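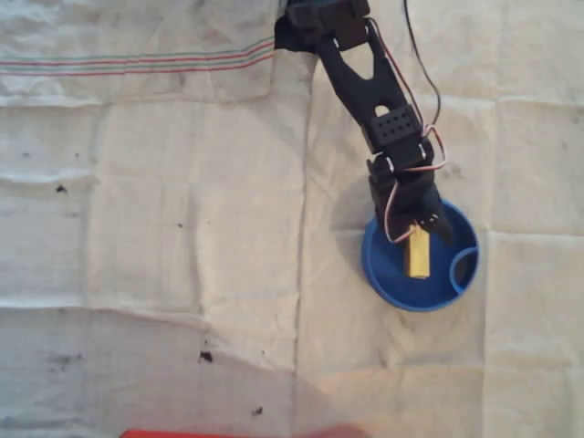

June
By the Prarnis Group, Rultmont

3.2 Materials and surface

The sorting tasks used small, plain objects of the sort found in any playroom: blocks in a few solid colors and a round bowl to put them in. We chose colors that stand apart from one another and from the background. A yellow block against a blue bowl is easy to tell apart even in poor light, and the same holds for red against off-white.

The work surface was covered with a pale cloth, bought from Bremetti and cut to fit. We didn't iron it or pin it down. Folds change how a small block rests, and a block on a crease often leans or lies at an angle. In an earlier round on a bare tabletop, blocks slid when they were touched, and 4 of the trials had to be dropped for that reason. The cloth also cuts down on glare. 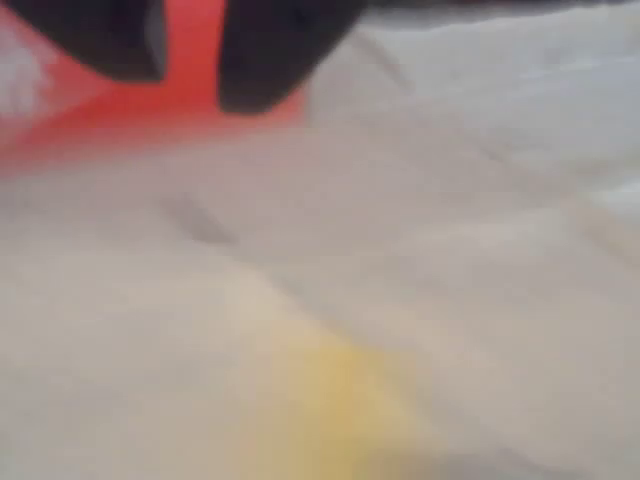 Figure 3. Cloth surface, close view.

The full set holds 2,076 trials. Of these, 799 used the bowl as the target and 400 used a marked spot on the cloth. The rest were free placement, with no target given. A trial counted as complete when the block was fully inside the bowl or within the marked spot and had been let go. Blocks that came to rest on the rim were scored as misses.

Between trials the cloth was left as it lay, so the folds shifted slowly over a session. Wei sorting scores, described in Section 3.4, were worked out for each session separately to allow for this. We did not try to measure the folds themselves.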